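Muswood Radio Starts a Month of Live Broadcasts From Neighborhood Laundries

4/10/22 — Muswood Radio, the community station for the Muswood and Platen districts, will leave its studio and broadcast live from 8 neighborhood laundries in a new series with the name Wash Day Live. The series is prepared together with Zemunier, the audio production company which made the station's winter concert programs.

Each program has a length of two hours and goes on air at ten in the morning. The presenters will talk with the people who are waiting for their machines, play the songs they ask for, and read the local news between the wash and the dry. The first program comes from the laundry on Platen Square, and the last one from the Mofokeng Community Hall, where the wash room was opened again to residents in February. 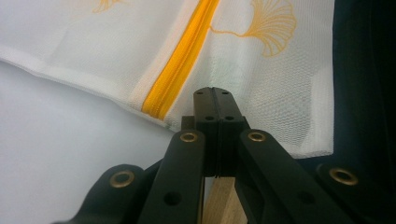
Mesh laundry bag with yellow zipper.

The idea for the series came from the listeners. In the yearly survey of the station, 700 people answered the question of where they would like to meet the morning team. Many of them wrote that they listen to the radio while they do the housework, and a good number named their own laundry by its street. The station read all the answers and visited the places in the winter to check the sound, the electricity and the space for a small table with two microphones.

A laundry is not a quiet place. Zemunier has tested different microphones during normal opening hours, so that the voices stay clear and the machines can still be heard a little in the background. The presenters will use headsets, and guests will speak into a hand microphone. No laundry will close for the broadcast, and all customers can use the machines as on any other morning. Persons who do not wish to be on the radio only need to tell the team at the door.

Music has an important part in the series. Local singers and small groups will play 5 short live sets during the month, without big amplifiers, and the recordings will be kept in the open archive of the station. The archive has now more than 3,000 hours of talk and music from the district, and everybody can listen to it free of charge.

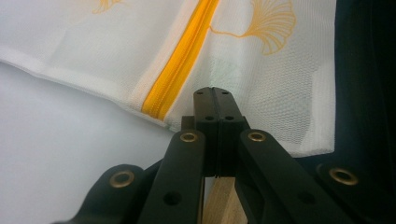
Listener Mofokeng wrote to the station that the morning show has been on in the family kitchen for years, and that it will be strange, but very nice, to see the faces which belong to the voices. The same letter asked for more songs in the older languages of the district and fewer traffic reports before eleven. The music team has answered that both wishes will be tried in the first two programs.

Listeners who cannot come can take part by telephone or by text message. A song request should give the title, the name of the singer, and a short greeting if one is wanted. Requests for a certain laundry should arrive one day before the program from that place. The full list of places and times hangs in the studio window and is also read every morning after the nine o'clock news.
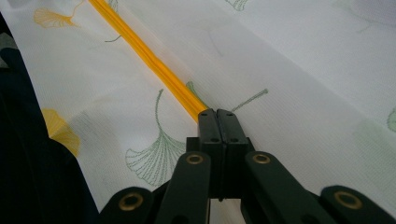

Wash Day Live will have its own opening music, recorded by Zemunier in the studio in Platen. The tune is built from the sounds of coins, doors and turning drums, with a short melody on accordion over them. For listeners who like to make things at home, the second program has a half hour about textile printing, with calls on the air about simple patterns such as ginkgo leaves in mustard yellow and green outline on white cloth. Other programs will speak about mending, about soap, and about the history of the public wash houses in Muswood — a subject on which the station still collects memories from older residents.

Laundries which would like to be visited in a later series can write to the program office of Muswood Radio. Journalists who want to attend a broadcast are asked to inform the press desk two days before, as the space inside is limited.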